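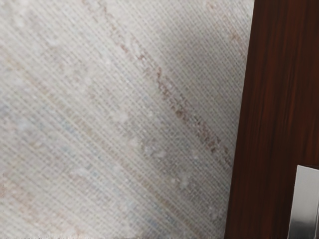

February
By Hamdia Birhane and Máté Bíró

4. Color transfer in lightly soiled table textiles

4.1 Materials

Cloth was obtained from the Lokwood mill in Oltville as undyed plain-weave cotton. Each length was washed once without softener, line dried, and cut into squares. Madder-dyed yarn from Cundier served as the color source. The yarn was not fixed with alum, so that loose dye would be present at the start of each run.

4.2 Procedure

Each square was laid flat, and a hank of damp yarn was pressed against it under a glass plate for 90 minutes. The squares were then rinsed in cold water and dried in the dark. Color was read with a bench meter, always along the warp. Readings taken across the weft drifted and were dropped. In all, 61 squares were kept for analysis.

Slubbed cloth was treated as a separate group. Thick places in the yarn hold more water than the thin ones, and we expected dye to gather there.

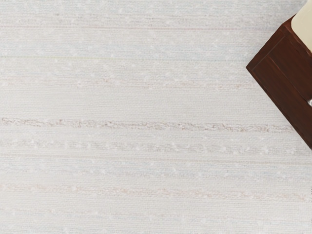

Figure 3. Pale woven textile with a beige-pink stripe and scattered brighter flecks (computer rendering).

4.3 Results

Transfer was greatest in the first part of the run and changed little after that. Slubbed squares took up more dye than smooth ones, but the readings within a square also varied more. A second rinse lowered the readings in both groups. A third had no clear effect, and we did not test warm water.

Ogbonna's wicking model fits the smooth group well. It reads low for the slubbed group, probably due to its assumption of even yarn width. We return to this in Section 5.

Comments

Getachew Wako: Was the glass plate weighted? Pressure would matter more than time here.

Hamdia Birhane: Plate only, no added weight. The plate sizes are in the appendix.

Meron Tekleab: I would like to see the weft readings anyway, even if they drift.

Contact: Ebise Negussie, editorial desk | Copyright the authors | Back to top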